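What I found out about phones in small hotels

When I picked this topic I figured it would be quick. It wasn't! I wanted to know why small hotels still keep a landline in the room when every guest walks in with a cell phone.

I talked to 3 places - Lovungate, Fagerlund and Grevero - and sent out a survey that got 100 answers. Kerstin Løken at Fagerlund gave me most of an afternoon, and she was great (she also fed me waffles).
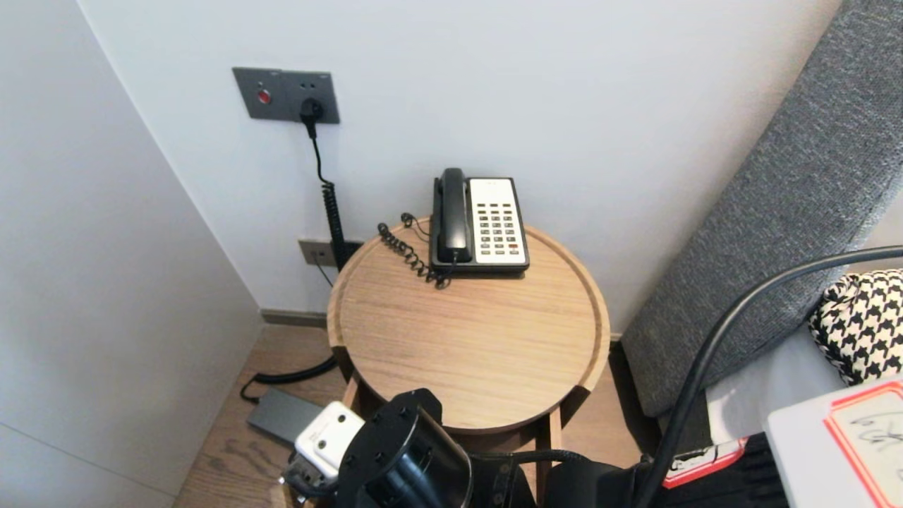 Corded desk telephone on a round side table.

Her main point was that guests call the front desk more when there's a phone within reach of the bed. Without one they just live with the cold radiator and then complain in the review. I hadn't thought of that at all.

Money was the other big thing. Grevero told me they spend 3,000 a year keeping the old lines going, and the owner was pretty grumpy about it.
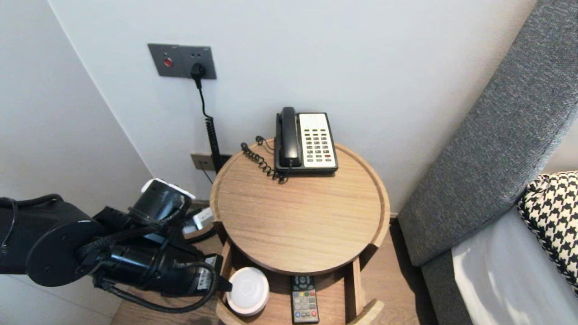

Lovungate went the other way and pulled out all their phones in October, then put 2 back in the hallway after older guests asked for them. In my survey the split was mostly by age too, though I should have asked more people over 60 - my answers came mainly from classmates and their parents.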